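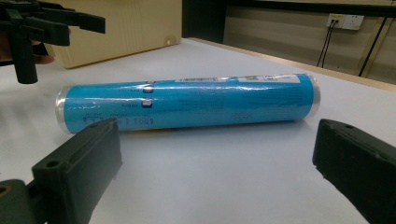

Kitchen & Pantry > Storage and shelf life

Does a sealed package go bad the day after the date on it, or am I throwing away good food?

Asked by Skerero_flats
Viewed 471 times
4 people are following this question

My mother-in-law came to stay for a week and went through our pantry with a trash bag. I was at work. When I got home the bag was by the back door, tied in a double knot, and she was having tea with the look of a woman who had saved several lives.

I untied it, of course. Most of what was in there was one or two months past the printed date. Dry pasta. Two rolls of plain cookies, still sealed. A jar of mustard. A can of chickpeas that had a small dent and was otherwise minding its own business. Rice, which I didn't think could die. There was also a bag of walnuts that I will admit smelled like a paint store, so she gets that one.

Her rule is that the date is the date. My rule, which I inherited from my father and have never examined, is that if it's sealed and looks fine you eat it and don't talk about it. My husband's rule is to leave the room.

What I'd like to know:

Is there any difference between "best by," "use by," and "sell by," or do they just pick one?

How long past the date are things like cookies, crackers, pasta and canned goods okay if the package has never been opened?

Does it matter that our pantry shares a wall with the water heater? It was 68 degrees in there this morning but in August it gets a good deal worse.

She is coming back. I would like to have something in writing.

2 comments

Litulell: A double knot. That's a professional.

Skerero_flats: She also wiped down the shelves, so I can't even be properly mad.

Answer 1 (marked as helpful by the person who asked)
Arnar Hauksdóttir

I ran the stockroom of a small grocery for a long time and had this conversation most mornings, usually with someone holding a yogurt.

"Sell by" is meant for the store. It tells the person stocking the shelf when to rotate things out. It was never really addressed to you, and you can feel free to ignore it the way you'd ignore someone else's mail, within reason.

"Best by" or "best before" is about quality. The manufacturer is saying the cookie will be as crisp as they intended up to that point. After that they're no longer willing to be embarrassed by it. On a dry, sealed product it has very little to do with safety.

"Use by" is the one to take more seriously, mainly on things that live in the refrigerator. Fresh meat, soft cheese, deli items, anything ready to eat. I don't play games with those and I don't recommend you start just to win an argument with a relative. In the US, infant formula is in a category of its own and you should go by the date, full stop.

For your trash bag:

Plain cookies and crackers, unopened: a month or two past is usually fine. They go stale, and if there's a lot of butter or nuts in them the fat eventually turns. You'll smell it. Check the wrapper along the seam and at the ends, where it's most likely to have a small tear. A cookie that has been breathing pantry air since spring will tell you so on the first bite.

Dry pasta and white rice: keep them dry and keep the bugs out and they last for years. Brown rice is different, it has oil in it and goes off much sooner.

Canned goods: commonly good for a long time past the date. Low-acid things like beans and chickpeas hold up better than tomatoes or pineapple. A small shallow dent in the side is all right. A dent on the seam or the rim, or one with a sharp crease you could lay a finger in, and I'd throw it out. Anything bulging, leaking or spurting goes out and you don't taste it to check.

Mustard: if it was unopened, I'd have fished it out too.

Walnuts: she was right. Keep the next ones in the freezer.

About the water heater, yes, it matters. Heat is what really shortens the life of dry food, more than the calendar does. Under 70 degrees is a decent target. If you have one wall that warms up, put the cans of soup for next week on that side, and keep oils, nuts and whole grain flour as far away as you can get them. I had a storeroom with a compressor behind it and we lost a whole shelf of sunflower seeds before anybody thought to put a hand on the wall.

3 comments

Skerero_flats: Thank you. I've printed this. The creased dent rule is going to be useful, as she and I can now both hold the can and frown at it.

Juhl: What about flour? White, opened, in one of those tubs with the clip lid.

Arnar Hauksdóttir: White flour opened, six to eight months in a tight tub somewhere cool. Whole wheat I'd put in the fridge. If there's webbing in it, you have moths, and you should post a new question.

Answer 2
Gevard

I eat everything. Had a can of peaches last winter that was older than my truck. No problems.

2 comments

Juhl: How old is the truck?

Gevard: That's not what the question is about.

Answer 3
Litulell

Arnar covered the food so I'll cover the mother-in-law, having one.

The trick is a marker. When you put something away, write the month you bought it on the package in big letters. It doesn't replace the printed date, but half the trouble is that people come across something at the back of the shelf and can't tell if it's been there since last week or since the previous owners. With your own handwriting on it, it looks like you have a system. People who clean other people's pantries respect a system.

Also, get one bin, label it EAT FIRST, and put everything close to or a little past its date in there. We have nearly stopped throwing out crackers since I did this. My kids treat it as a free snack bin, so it's empty by the weekend and I've had to take the baking chocolate back out of it twice.

If you do end up with more than you can eat, call your local food pantry before you bring it over. Some take shelf-stable items past a best by date and some don't, and they'll have a list.

1 comment

Skerero_flats: Bin is in place as of this morning. The cookies are in it. They were a bit soft and I have eaten most of one roll standing up, purely for research.

Last activity on this question: April 26, 2025

Related questions
Pantry moths, how do I find where they're coming from
Can I freeze walnuts in the bag they came in
Is the white dust on old chocolate mold
Best way to store brown sugar so it doesn't turn into a brick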